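About Horetti

Horetti is a family history research firm based in Illirthorpe. We trace family lines, locate living relatives, and prepare written family records for private clients, estates, and local historical societies. The firm employs 13 people, most of them full-time researchers.

Work is carried out in stages. The client first completes an intake form listing known names, places, and approximate dates for parents, grandparents, and great-grandparents. A researcher reviews the form and returns a written estimate. Searches begin when the estimate is signed. A standard search covers four generations and takes up to 70 working days.

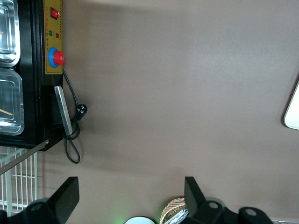

Each link between two generations must be supported by at least two independent records. Birth, marriage, and death entries are preferred. Census pages, ship lists, school registers, and family letters are accepted as secondary sources. Where two records disagree, both are cited in the report and the link is marked as open. Oral accounts are transcribed and filed separately from the tree.

All files are kept in Protoro, our in-house record system, which stores a scan of each document with its source and date of access. Clients receive a printed report and a copy of the Protoro file. Originals sent to us by mail are returned with the report.

In July the firm took over the Chrysikopoulos collection, which consists of 78 boxes of family papers, mainly letters between relatives living in different states. Indexing is in progress and 19 boxes are now open to searches. Requests for material in the remaining boxes are placed on a waiting list.

Fees are listed on the Services page. Office visits are by appointment.

Page last updated 27 July 2020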